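Katby to Open Neighborhood Furniture Repair and Lending Shop in Former Silora Mill

Press release
For immediate release

LEKANCE, 17 Oct 2021. Katby, the household goods cooperative, will open a furniture repair and lending shop next month on the ground floor of the former Silora textile mill. The shop will take in worn or damaged tables, chairs, dressers and shelves from residents of Lekance and the nearby villages, repair them at fixed prices, and lend out restored pieces to people who need furniture for a limited time.

The opening follows a trial that ran through August in the cooperative's warehouse on Station Road. During the trial, residents could bring in one piece per household. Demand was higher than the cooperative had planned for, and the waiting list was closed before the month was over. Households still on that list will be contacted first when the new shop begins taking bookings.

"Most of what came in during August was solid furniture with one thing wrong with it," said Margit Illés, general manager of Katby. "A loose joint, a split rail, a drawer that had lost its runner. People had kept these pieces in a garage or a basement for years. They didn't know where to take them, and the repair shops they used to go to have closed."

How the shop will work

Residents can book a drop-off time by phone or at the counter. A member of staff will look over the piece, explain what can be done and give a written price before any work begins. If the owner decides against the repair, there is no charge for the inspection.

Repairs are grouped into 3 price levels. The first covers small jobs such as regluing a joint, replacing screws or fitting new feet. The second covers work on a single part, including drawer bottoms, chair seats and table leaves. The third covers full restoration, with stripping, sanding and refinishing. A printed price list will be available at the counter and will be reviewed once a year. Materials are included in the first two levels. For full restoration, oil, stain and varnish are charged at cost.

Most small repairs should be finished within 14 days. Full restorations will take longer, depending on drying times and the season. Owners will get a call when the piece is ready and have one month to pick it up. Delivery within town can be arranged for a fee.

The shop will not accept mattresses, upholstered sofas, glass cabinets or furniture with active woodworm. Pieces with woodworm can be reported at the counter, and staff will pass on contact details for a treatment service.

Furniture on loan

Alongside repairs, Katby will lend out tables, desks, chairs, bed frames and bookcases. The loan stock is made up of donated furniture that has been repaired in the workshop. Loans run for up to two years and can be ended at any time with a week's notice. Borrowers pay a deposit and a small monthly fee.

The cooperative expects the service to be used mainly by students, people in temporary housing and families waiting for a permanent move. Desks were the item most often asked for during the trial, and the cooperative has set aside a separate section of the mill for them.

"I had a customer in August who was here on a ten-month contract," said Ehab Chraibi, who will run the lending desk. "He was going to buy a cheap table and leave it on the curb when he went home. He borrowed one from us and signed for it the same afternoon."

Borrowers will receive a care sheet with each item. Normal wear is accepted. Burns, deep cuts and water damage will be assessed when the piece comes back, and the cost of repair may be taken from the deposit.

The building

The Silora mill stopped production many years ago and was later used for storage. Katby has leased the ground floor from the town on a long-term agreement. The space has roughly 3,000 square feet of floor, divided into a workshop, a finishing room with its own ventilation, a storeroom and a front counter with a small display area.

Architect Elsa Öberg prepared the plans. The original brick walls and iron columns have been kept. The loading door on the canal side has been widened so that large pieces can be brought in level with the floor, and a ramp has been added at the street entrance. New wiring, lighting and dust extraction were installed over the summer.

"The floor was the main job," said Öberg. "It had sunk along the north wall, and a workbench needs to stand level. We lifted the boards, rebuilt the joists underneath and put the same boards back where we could."

Heating is supplied from the town network. Work on the upper floors is not part of the project, and the stairs will remain closed to the public.

Staff and training

The workshop will be led by Matúš Ďurica, a cabinetmaker who previously ran his own business making doors and window frames. He will be joined by two full-time repairers and one part-time finisher. Two apprentice places are open for the coming year. Applicants do not need previous experience, but they should be able to attend the vocational school in Lekance one day a week.

Evening classes for the public are planned from the new year. The first course will cover care of wooden surfaces: cleaning, removing rings and light scratches, and choosing between oil, wax and varnish. A second course on chair repair will follow in the spring. Class sizes will be kept small so that each person has a place at a bench. Course fees and dates will be posted at the shop.

Ďurica said the surface care course was added after questions from trial customers. "People bring in a dining table and ask us to sand it back to bare wood. A lot of the time it needs a wash with mild soap, a day to dry and two thin coats of oil. They can do that at home if someone shows them once."

Funding

The project is paid for by Katby's members, a grant from the town of Lekance and a low-interest loan from the Żak savings fund. Repair and loan fees are expected to cover running costs by the end of the second full year. Any surplus will go back into tools and apprentice wages, as set out in the cooperative's bylaws.

Tamás Tóth, who manages community lending at Żak, said the fund had looked closely at the results of the trial before approving the loan. "The prices were realistic and the work was done on time. Those were the two points we wanted to see."

Donations

Residents who want to give furniture to the loan stock can do so from opening day. Tables, desks and plain wooden chairs are especially needed. Items should be dry and complete, though they do not have to be in good condition. Collection is available within town for anything too large to carry, and must be booked in advance. The workshop is also looking for hand planes, clamps and usable offcuts of oak, beech and ash.

Opening hours

The shop will be open Tuesday through Friday from 10 a.m. to 6 p.m. and Saturday from 9 a.m. to 1 p.m. The exact opening date will be announced after the final fire inspection. Visitors should use the street entrance. Short-term parking is available in the yard, and the canal side must be kept clear for loading.

About Katby

Katby is a member-owned cooperative based in Lekance. It runs a secondhand household goods store, a tool library and a collection service for reusable items. Membership is open to all adults living in the district.

Press contact

Margit Illés, General Manager
Katby Cooperative, Station Road, Lekance
Interviews and visits to the mill can be arranged on weekdays. 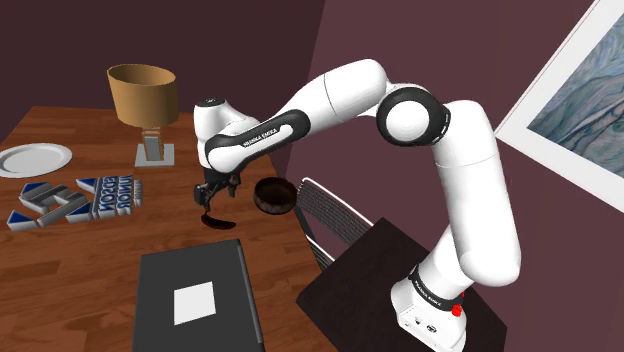
Rendering: wooden table with a warm brown plank finish.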